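Chapter 4
Grippers You Hold in Your Hand

In Chapter 3 the arm was bolted to the bench and the computer told it where to go. The build in this chapter has no arm at all. The gripper is carried by a person, who squeezes a trigger to close the fingers, and the recordings made that way are used later to teach a motorised arm the same task.

Home builders like this approach for a practical reason. An arm with a decent reach can cost more than $4,000 before shipping, while the parts for a hand-held gripper come in under $300 if you have access to a printer. It also lets you work anywhere in the house. You can record in the laundry in the morning and the garage in the afternoon, and the only thing you carry is the tool.

The design we follow was drawn by Anouk Baert for the Dondinton shared workshop and later tidied up by Anayeli Quezada, whose version has fewer screws and a stiffer finger mount. Her drawings are used throughout. Where a measurement differs from the earlier Dondinton plans, go with hers.

You will need the printed parts from Appendix B, the Arnar trigger spring (or any light compression spring of the same length), a handle, and a spool of coloured filament for the fingers. Print the fingers in a colour that stands out against the housing. Yellow on black works well, and grey on black does not. If you are working in a shared space, book the printer early, as the housing is a long job and the finger slots need a slow outer wall.

Before starting the build, read through the section on first tasks. The choice of task affects the finger shape, and it is easier to change a drawing than a finished part. Cloth is the usual place to begin. It is forgiving of a clumsy grip, it won't break when dropped, and every home has plenty of it.

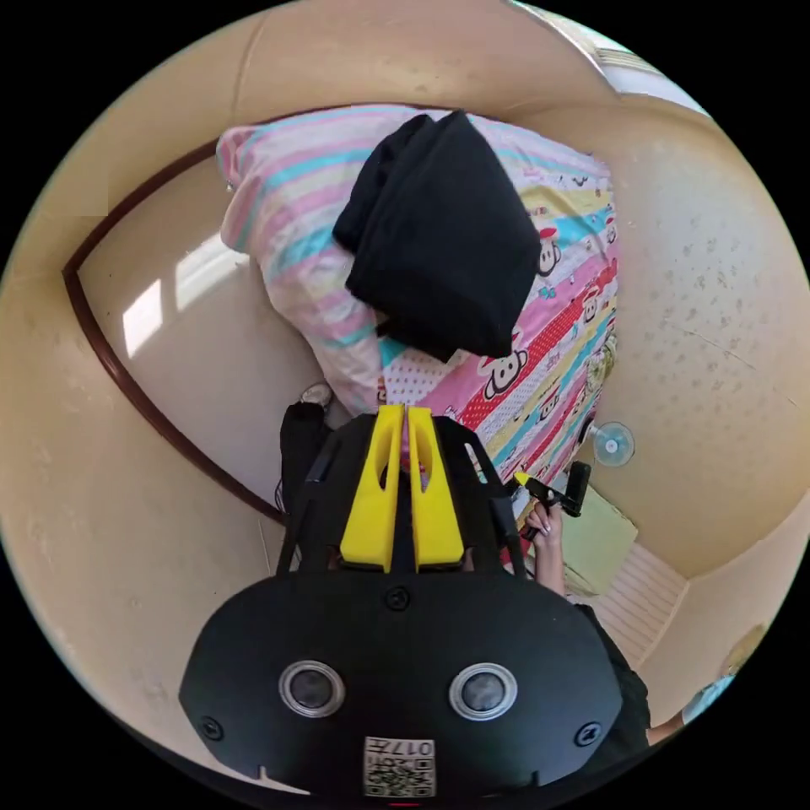
4.1 FIRST TASKS: CLOTHING AND BEDDING

A folded black garment on a patterned quilt is a reasonable starting target. The dark cloth has a clear outline against the pink, blue and yellow bands, and the mattress gives a little if you come in too low. Slotted fingers suit this kind of work - the slots save plastic and let the tips flex.

Look also at the light. Sun through a bedroom window throws bright patches that move during the day, and a recording made at noon will not match one made at four. Some variation is useful. For your first set, though, keep to one part of the day and write the time in your log.

Give each gripper a number and put it on a label on the housing. Workshops that own several units mix them up quickly, and a recording is of little use if you can't tell which calibration file belongs to it.

Start with 10 practice grasps and throw them away. Exercise 4.1 then asks for a set of 500, spread over several sessions.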